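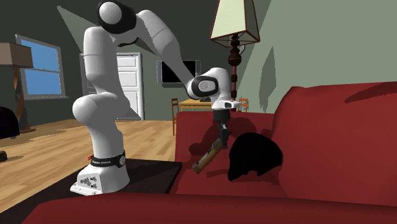
Ticket Sales and Casting in a Holiday Stage Show
Project report, Arts Management
Keabetswe Nkosi
Submitted Tue 21 April

Background

The Hendricks Playhouse puts on a family musical every December. For most of its history the cast came from the local amateur company. Last season the theater hired two performers known from television for the lead roles and kept local actors in the other parts. My project looked at whether the audience noticed, and whether it changed how they bought tickets.

Method

I handed out a paper survey in the lobby during intermission at 9 performances. The box office let me set up a table next to the coat check. I collected 426 completed forms. Forms with no answer to the first question were left out before I got to that total. I also interviewed 8 members of the cast and crew, in person or by phone.

The survey asked when the ticket was bought, who chose the show, and what the main reason was for coming. The last question was open.

Results

The most common reason for coming was that the family goes every year. The television names came second. People who gave the names as their reason had mostly bought early, soon after the poster went up. People who come every year bought later and more often at the window.

Matinee and evening audiences answered differently. At matinees the person filling out the form was usually a grandparent, and many did not know either lead by name. Several wrote that they missed the old painted backdrops.

The local actors told me rehearsals were shorter than in past years, as the leads arrived late in the process. One dancer said she learned her spacing with a stand-in and had to relearn it the week of opening.

Limits

I only surveyed people who were already there. The form was in English only. Evening intermissions ran short, so the matinees are overrepresented. I asked for sales records from earlier seasons but they were kept in a different system and I could not match them up.

Next steps

The same survey should be repeated in a year with an all-local cast.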